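8 May 2018
By Tumaini Makokha

Voters in Patwood have rejected a proposed levy for a new recreation centre, while their neighbours in Rundow agreed to keep theirs for another term, according to unofficial results released late last night.

The Patwood question failed by 44 votes. Returning officer Obadia Mussa said the margin was wide enough that no automatic recount would be held, although any elector may still apply for one in writing.

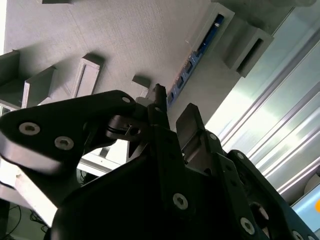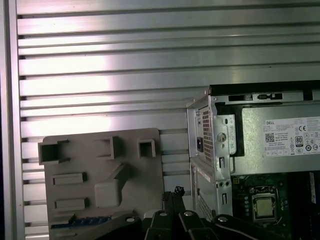
Patwood levy falls short

The levy would have added 13 dollars a month to the average residential property tax bill and paid for a pool, a gymnasium and a meeting hall on town land beside the Chege Road ballpark. Council had already spent money on drawings and a soil survey for the site. That work will be kept on file.

Support was strongest in the older streets near the harbour and weakest in the Trirodo subdivision, where many households already drive to Rundow for swimming lessons and hockey. Several people leaving the polling station at the Trirodo school said they liked the idea of a pool but did not want another charge on the bill so soon after the water rate went up.

Under the town's bylaw, the same question cannot be put to voters again for 2 years. Council could bring forward a smaller project in the meantime, provided it is paid for from reserves and does not need a new levy. The existing arena will stay open, and its summer schedule is not affected by the vote.

Mussa said turnout was higher than at the last local vote, helped by a second day of advance polling. A shortage of ballots at one station in the afternoon was fixed by sending over a box from the town office. Voting there was not interrupted, and the station closed at the usual hour.

Rundow keeps its road charge

In Rundow, the question was whether to renew the local road charge, which pays for resurfacing, culverts and snow clearing on town streets. It passed in every polling area. The charge stays at its current rate and the town will not need to make any changes to the tax bills going out this summer.

Public works staff will now go ahead with tendering the first section of Mill Street, from the bridge to the fire hall. Residents will be told of parking changes by letter before any work starts. A second section, past the cemetery, depends on the province agreeing to share the cost of a new storm drain. The town applied for that money over the winter and has not had an answer.

Rundow voters also turned down a proposal to reduce the number of councillors by two. That question was placed on the ballot by petition after more than 700 residents signed it last fall. The present council will serve out its term at its current size, and the ward boundaries remain as they are.

One seat still undecided

The by-election for a vacant seat in Chege has not been called. The two leading candidates were separated by a handful of votes at the end of counting, with mail ballots from the outlying concessions still to be added. Those ballots were accepted until the close of polls and have been sealed at the township office, where they will be opened in the presence of the candidates' agents.

Whoever wins will be sworn in at the next regular meeting and will sit on the planning board, which has been one member short since the resignation earlier this year. The board has put off a decision on the gravel pit application until the seat is filled.

Official results

Results for all three municipalities remain unofficial until they are signed by the returning officer. Signed copies will be posted at each municipal office and at the Patwood library. Applications for a recount must be made in writing, with the fee, and are handled in the order received.

Patwood council is expected to discuss what to do with the Chege Road land at its August meeting. The meeting is open to the public and anyone wishing to speak should register with the clerk beforehand.

This site uses cookies to improve your browsing experience. By continuing to use this site you agree to our use of cookies. Accept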